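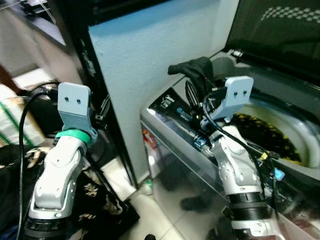 Do you wash black things on their own in a top loader, or can patterned stuff go in too?

Depends how new the black stuff is. Once it's been through a few cold washes I chuck the lot in together.

brasmont68
Reply #2 - 10/15/25
Nope, disagree! I had a black tee wreck a yellow pillowcase in July and it was at least 10 washes old. Separate loads, always.

turari_jo
Reply #3
What temp though? Mine only ever go in cold and I've never had a colour run - and I'm doing footy gear for the whole family.

brasmont68
Reply #4
Warm. OK, fair point, that might've been my problem.

collum133
Reply #5
I'd worry more about lint, black shows everything. Turn it inside out and leave the lid up afterwards so the tub can air out (mine got a real pong last summer).

turari_jo
Reply #6
Lid up, yes! Anyone know if vinegar's OK in the softener drawer?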